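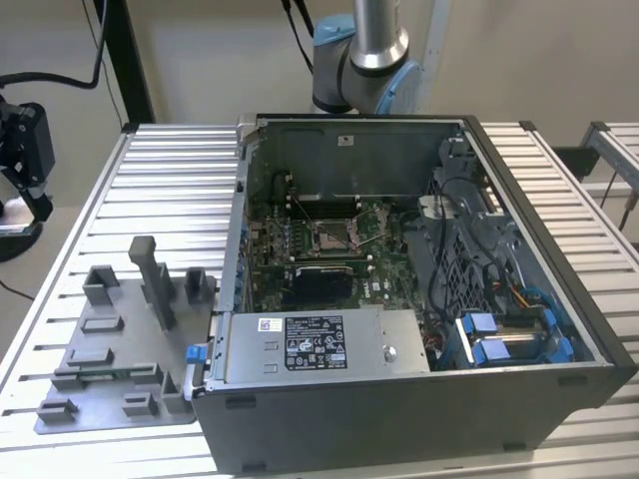

¿Qué se presupuesta primero en una célula de desmontaje, el brazo o lo que va alrededor? Lo que va alrededor: mesa, útiles, pinzas, cableado. El brazo se elige al final, cuando ya se sabe cuánto pesa la pieza y hasta dónde hay que llegar.

Apuntes tema 6 – Planificación y compra de equipos
Asignatura: Automatización de procesos de reciclaje
Prof. Elfriede Wallner

Recordatorio: el ejercicio se entrega el sábado por la plataforma, no por correo.

6.1 Punto de partida

Caso de todo el tema: planta de Rornavport, línea de ordenadores de sobremesa retirados. Objetivo, sacar memoria, procesador y tarjetas sin romper nada, para reventa. Lo demás va a chatarra y no nos interesa en este tema (se vio en el 4).

Volumen previsto: 200 torres al mes en el arranque, 2000 al año en el peor de los casos. Ojo, con 200 al mes salen más de 2000 al año, la planta para en verano y cuenta con meses flojos. En el examen poned siempre las dos cifras y decid cuál usáis para dimensionar. Se dimensiona con la mensual.

6.2 Partidas del presupuesto

Orden en que se rellena la hoja:

Estructura y mesa. Perfil de aluminio ranurado casi siempre. Caro por metro, pero se recoloca todo sin taladrar. Pedir un tercio más de tuercas y escuadras de lo que dice el plano.

Útiles de sujeción y de depósito. Impresos en 3D en la fase piloto, mecanizados si la cosa sigue. No mecanizar nada antes de la tercera versión. Cada modelo de torre puede pedir su útil, así que la partida es variable y va por modelos, no por torres.

Pinza. Aquí es donde más se equivoca la gente. Se compra por catálogo mirando la fuerza, y lo que manda es la apertura y lo finos que sean los dedos. Entre ranuras de memoria hay muy poco sitio. Presupuestar dedos de recambio desde el primer día.

Visión. Cámara en muñeca, cámara fija o las dos. Si hay dudas, fija primero, que no resta carga útil.

Cableado y canalización. La partida que siempre se queda en cero. Los cables del brazo se enganchan, tiran de la cámara, se cambian. Poner una línea aparte.

Seguridad. Vallado o escáner, según evaluación de riesgos. No se recorta nunca, tampoco en piloto.

Integración y puesta en marcha. Horas de ingeniería. Suele pesar tanto como el hardware y en las ofertas aparece en letra pequeña o no apareze.

Brazo. Al final, como deciamos.

6.3 Comparar ofertas

En el caso hay dos ofertas, Koller e Iltmont. Están en el anexo, solo lo esencial aquí.

Koller: llave en mano. Incluye estructura, brazo, una pinza y formación. Útiles no incluidos. Desplazamiento del técnico 203 euros por visita, sin límite de visitas (esto se os va a olvidar al sumar).

Iltmont: por módulos. Más barata en la primera página, pero la licencia de software es anual, 3000 euros. Multiplicar por los años de vida que pongáis, no por uno.

Truco para comparar: pasar las dos a coste por torre desmontada. Inversión dividida entre años de amortización, más gastos anuales, todo entre torres al año. Si no se hace así gana siempre la que esconde más cosas. 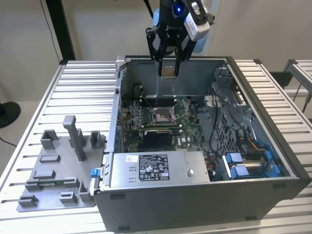

Y al coste por torre hay que sumarle el tiempo de ciclo, que ninguna de las dos ofertas garantiza. Pedirlo por escrito y por operación: extraer un módulo, abrir el zócalo, soltar una tarjeta. Un tiempo "medio por equipo" no sirve, cada equipo trae una cosa distinta dentro. Pedir también la tasa de reintentos. Si el proveedor no la tiene, es que no ha hecho la prueba con piezas reales – preguntar con qué la hizo.

6.4 Piloto antes que compra

Recomendación para Rornavport: alquilar antes de comprar. Zonon alquila brazos por meses con opción de compra y descuenta parte de las cuotas. Condiciones en el anexo, leer bien la cláusula de desgaste de pinza.

Qué tiene que salir del piloto: lista cerrada de útiles por modelo, tiempos por operación, roturas. Reservar unos 3000 euros para material que se va a estropear. Placas, módulos, dedos. No es imprevisto, es consumible, va en su línea.

Duración mínima: hasta pasar 200 torres. En marzo se revisa y se decide.

6.5 Errores típicos del curso pasado

– Amortizar la pinza a los mismos años que el brazo. No dura lo mismo ni de lejos.
– Olvidar el almacén de entrada. Las torres llegan apiladas y alguien las tiene que abrir y tumbar.
– IVA en unas partidas sí y en otras no.
– Imprevistos del 5 %. Para un primer proyecto, 15 como mínimo.

6.6 Ejercicio

Hoja de presupuesto completa para las dos ofertas, con y sin piloto. Cuatro columnas de coste por torre. Media página de justificación, no más, que luego no da tiempo a leerlas todas. Indicar qué partidas son supuesto vuestro y cuáles vienen del anexo.

Para el tema 7 traer leída la parte de mantenimiento.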